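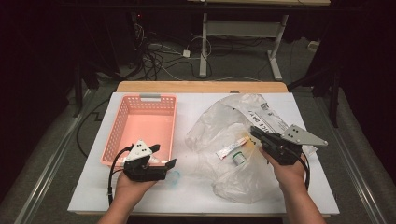
Two hand-held grippers at the bagging table, with the pink basket standing by.

The first thing I learned at Kornley is that you check the screws before you check anything clever. I'd come up for a couple of days in November to see how a pair of hand-held grippers gets looked after, and I had pictured laptops, graphs, maybe a whiteboard full of arrows. What I got was a hex key and a rag.

The pair is called Tamar (both of them together, as if they were one animal), and the job is packing small stuff into shopping bags. A person holds one gripper in each hand and does the task, and the recordings go off to teach an arm the same moves. So if a finger is a hair loose in the hand, the arm learns loose. I hadn't thought of that! It means the upkeep is fussy in a way I ended up enjoying.

You start with the fingers. Each one rides on little rounded links, and the links have brass-colored threaded inserts that can work their way out of the plastic after a lot of squeezing. Press each insert with your thumb. If it moves, it gets pulled and reset with a warm iron, and the gripper sits out until the next day. The log had Tamar at 1606 grasps since the last reset, and the house rule is to look every 200 whether anything feels wrong or not.

Then comes the bag test, my favorite part. 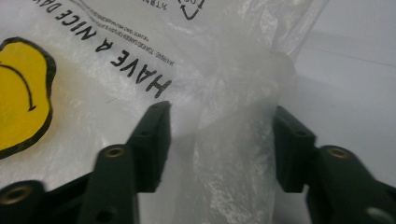
Thin plastic is mean to a gripper. It folds, it slides, it bunches up into something thick on one side and next to nothing on the other, and the two pads have to meet squarely or the film creeps out from between them. You close on a gathered bit, give it a slow tug, open, and go again — 11 tugs for each hand. More than one slip and you're back to the hex key. I slipped three times on my first go and was told, kindly, that it was my wrist.

Cables come last. They leave the back of each gripper and hang down past your arm, so I was taught to leave a lazy loop there and never pull it straight. Vevance, the shop that makes the spare leads, sends them in packs of 8, and a new pack had just been opened when I arrived. A sister pair, Tôn, was waiting on a jaw pad and had already given up two of its leads to keep Tamar going.

By my second afternoon I could do the full check without the sheet, though I still pressed one insert twice.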